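FOR IMMEDIATE RELEASE

Akyol launches fragrance-free hand cream and refill scheme in Filuvthorpe and Prekthorpe

Filuvthorpe, Aug 3, 2023

Skincare maker Akyol has a new hand cream out today. Called Skorkach. No perfume, no colour, no shimmer. Made for people who wash their hands all day long and are sick of cracked knuckles.

On sale now at the Filuvthorpe shop and the Prekthorpe counter, online orders from later in August. Two sizes, a handbag tube and a big pump bottle for the bench at home or work. The pump bottle is the one that can be refilled, the tube can't (yet).

The cream is a mid-weight one. Oat, glycerine, shea butter, a bit of squalane. Sinks in fast enough that you can pick up a pen or a phone straight after. No lanolin, as a good few customers asked for it to be left out.

"We had hairdressers, nurses, a couple of bakers, all telling us the same thing," said founder Nesrin Yurt. "Hand cream smells too strong and it leaves a film. So we went back and started over. The first few batches were too greasy and I'll own up to that. This one I use myself, morning and night."

Skorkach was given out to 532 customers over winter, who were asked to use it for a fortnight and fill in a short form. Of those, 328 sent the form back. The most common request was for a pump that doesn't clog, so the pump was changed before launch. Second most common was a bigger size. Also done.

Formulator İlker Avcı said the hardest part was the texture in cold weather.

"Shea goes grainy if you cool it wrong. We fiddled with the cooling step for ages. It's smooth now, and if anyone gets a grainy one please bring it back to the counter and we will swap it."

Refills

Refills start the same day as the launch. Bring the empty pump bottle, rinsed and dried, to either location. Staff check the bottle, refill it, put on a new batch label. Cracked bottles can't be refilled but can be droped in the recycling tub by the door. Only Akyol bottles please, other brands' bottles can't be accepted as we don't know what has been in them.

The scheme follows a trial with the company's body wash last year, when 2317 bottles came back through the Filuvthorpe shop. Retail manager Volkan Bilgin said regulars had been asking for the same on hand cream ever since.

"People turn up with a bag of empties. They want to know whats next. Well, this is."

Colours and scents

There is one version only. A lightly scented one was tried and shelved. Ataberk Ertürk, who looks after the range, said a tinted or perfumed version is not planned for this year, though a matching cuticle balm is being worked on and may be ready by next winter.
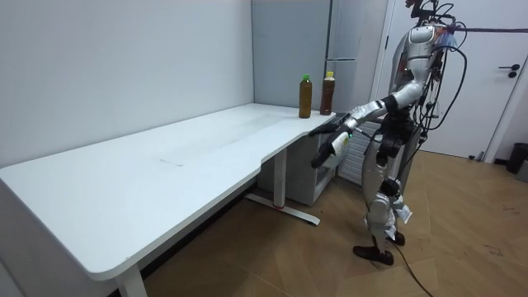 Can Skorkach be used on the face?

It was made and tested for hands only, so Akyol suggests sticking with a face moisturiser for the face. Elbows and heels are fine.

Directions: one pump, both hands, rub in well around the nails. Reapply after washing. Patch test on the inner arm first if your skin reacts easily, and stop using it if there's redness. Do not put on broken skin. Store under 30 degrees, out of the sun.

Stockists: Independent salons and pharmacies wanting to carry the cream can ask for a trade pack, which has testers, shelf cards and an ingredient sheet. Opening orders are small on purpose. Trade accounts already open don't need to reapply.

Media: Samples and product shots on request. Nesrin Yurt and İlker Avcı are available for interview, mornings best. Contact Recep Bayram, press desk, Akyol, Filuvthorpe.

ENDS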